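Household stock control, second revision
2024-11-25

The spreadsheet that ran our kitchen from June has been replaced. Its faults were mostly mine, and I am writing them down before I forget what they were.

The original sheet had one row per item and a column each for quantity, unit, date bought and date finished. By the time I stopped using it there were 1,362 rows. Most of those were duplicates in effect: flour entered as "flour", "plain flour", "flour (plain)" and once as "flor". Any total by item was wrong unless I cleaned the names first, and cleaning the names took longer than looking in the cupboard.

The second fault was the unit column. I allowed anything in it. Rice was in grams, onions were in onions, and milk was in pints when it came from the shop in Evley and in litres when it came from the supermarket in Nakbridge. Converting pints to litres is trivial. Converting "half a bag" to anything is not.

The new version uses a fixed list of 40 items. If something is not on the list it is not tracked. This sounds severe, but the test for inclusion is simple: have we run out of it at a bad moment, or thrown it away, more than once? Saffron fails. Tinned tomatoes pass. Cheese passes on both counts.

Each item has a reorder level and a shelf life. The reorder level is the amount at which it goes on the shopping list. I set it as weekly use multiplied by the longest gap between shops, plus one pack. For dry goods that works well. For fresh goods the extra pack is the thing that gets thrown away, so I have removed it and accepted that we will sometimes run out of spinach.

Shelf life was harder. The printed date on a packet applies to an unopened packet, and most of what goes off in our house has been opened. I now keep two figures, sealed and opened, and the sheet uses whichever date falls first. The opened figures came from watching the fridge over the summer with a pen and a roll of masking tape. Cream lasts less time than I believed. Mustard appears to be permanent — I stopped recording it.

I did try software for a while. Shokri is a pantry program with barcode lookup, and the lookup is good for tins and packets. It has no real way of dealing with loose goods, and nearly half of what we buy is loose. Punov handles weights properly but wants a location for every item down to the shelf, and will not let you save without one. I lasted 6 days with it. Both would export to a plain text file, so nothing was lost except the evenings.

What I use now is a sheet of paper on the inside of the larder door, copied into a file once a week. The paper has the 40 items printed in cupboard order, top left to bottom right, with a box beside each. A stroke means one unit used. A cross means thrown away. The copying takes a few minutes and I do it when I write the shopping list, with the kettle on.

Cupboard order matters more than I expected. The first printed sheet was alphabetical, and people stood in front of it searching for the right line, then gave up and took the last tin without marking it. With the order matched to the shelves the marking rate went up straight away. I checked it by counting the tins against the strokes at the end of each week.

Fruit is the part I have not solved. It is bought loose, eaten between meals by whoever is passing, and its shelf life depends on how ripe it was at the start. Bananas are the worst case. They go from green to brown over a period that varies with the temperature of the kitchen, and they affect whatever is stored near them. A single reorder level is no use when the whole bunch becomes ready at once. For the moment I have split the purchase: 2 small bunches a week, one yellow and one green, bought on the same trip. Waste is down a little. Apples I have left alone, as they keep long enough for the ordinary rule.

The remaining question is whether fruit needs a line on the sheet at all, or whether a glance at the basket does the same job at no cost. I lean towards the glance. I will run it without a line until the sheet is next reprinted and compare the crosses.

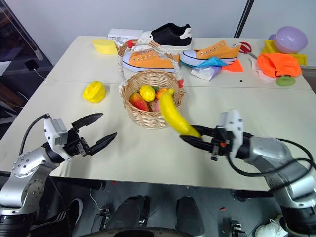
The same argument may apply to onions and potatoes, which are also kept in plain sight. I have left them on for now. Removing three lines would let me increase the type size on the printed sheet, and the bottom row is hard to read with the larder light off.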